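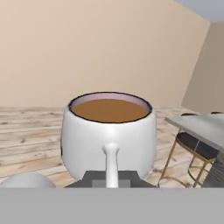
Asking for Things at Home: Tips on Wording Household Requests
By Ottó Győri
5 January 2020

Most chores that don't get done were never clearly asked for. Somebody sighed near the sink, or said the trash was getting full, and took it for granted that the other person would hear a request in it. The tips below are about the asking. They work with partners, roommates, older children and visiting relatives.

Say the job, then the time

"Can you help out more?" has no job in it. The other person can say yes, mean it, and still do nothing, as there is nothing in particular to do. Name one task and say when you need it done.

Vague: "The kitchen is a mess."
Clear: "Could you unload the dishwasher before dinner?"

If the time doesn't matter, say that too. "Any time before Sunday lunch" would be enough of a deadline for most jobs. If you need it in the next ten minutes, don't say "when you get a chance" and then stand there waiting.

Ask for one thing at a time

A list read out loud is hard to hold on to. People remember the first item and the last one. If you have four jobs to hand out, write them down and let the others pick. Whoever picks first gets the easy one, so change the order each week.

Leave out the history

"You never wipe the counter" starts an argument about the word "never." The other person will think of the one time they wiped it, and you will both be talking about November. Ask for the counter to be wiped today. If it really is a pattern, bring it up separately, when neither of you is cooking or on the way out the door.

"Always" and "again" cause the same trouble. "Did you leave the light on again?" is a complaint with a question mark on it.

Pick the moment

Don't ask in the first few minutes after somebody comes home. Let them take their shoes off and have a hot drink. The same goes for anyone in the middle of a phone call, a game or a recipe with several pans going. A request that can wait fifteen minutes usually gets a better answer.
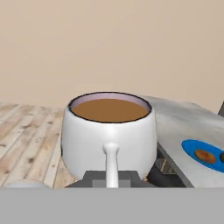
A white mug, filled nearly to the top.

Notes on the fridge

Written notes read colder than you meant them. A few rules help:

Keep it under 12 words.
Don't underline anything.
Use capitals only at the start of a sentence.
Sign it, even in a house of two.
Take it down once the job is done.

A note that stays up for a month turns into wallpaper. When I shared a house on Ornwood we had 9 notes on one refrigerator door, some left by people who had moved out, and the only one I remember reading was the takeout menu.

For standing jobs such as trash day or the water softener, use a calendar on the wall. A calendar doesn't sound annoyed.

When the answer is no

Let people say no to a particular job or a particular time. Then ask what would suit them: "OK, what could you take on this week?" You may find that the person who hates vacuuming is quite happy to clean the bathroom. My sister and I traded ironing for grocery runs for years on that basis, and I still can't iron a collar.

If you won't accept a no, don't put it as a question. "I need you to move the car before eight" is fair and saves everyone time.

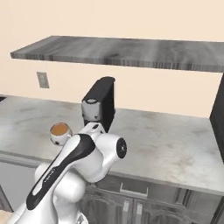
The other half of this is what you say afterward. A plain "thanks for doing the floor" is enough. Don't follow it with a remark about the corner that was missed, at least on the same day. If the standard matters to you, say what it is when you ask: "Could you mop, and move the chairs out first?" Correcting a job after it's finished makes it less likely to be done next time, and doing it over while the other person watches is worse.

Asking children

Get into the same room. Requests shouted up the stairs are mostly lost, or can be claimed to be. Say the child's name, wait until they look up, and then ask. With younger ones, have them repeat it back.

"Clean your room" is too big for most children under ten. Try "Put the books back on the shelf," and when that's done, "Now the clothes in the hamper."

Asking guests

Guests who offer to help usually want something small that they can do without opening every drawer. Have an answer ready. Setting the table, filling the water jug and slicing bread are all good. "Oh no, sit down" is polite the first time, but if they offer twice, give them the bread knife and show them where the board is.

Asking a neighbor

Ask early, say how long it will take, and make it easy to turn down. "We're away from the 12th. Would you be able to bring in the mail? If not, I'll have it held." Leave the key and your phone number together in one envelope, and write the alarm code somewhere else.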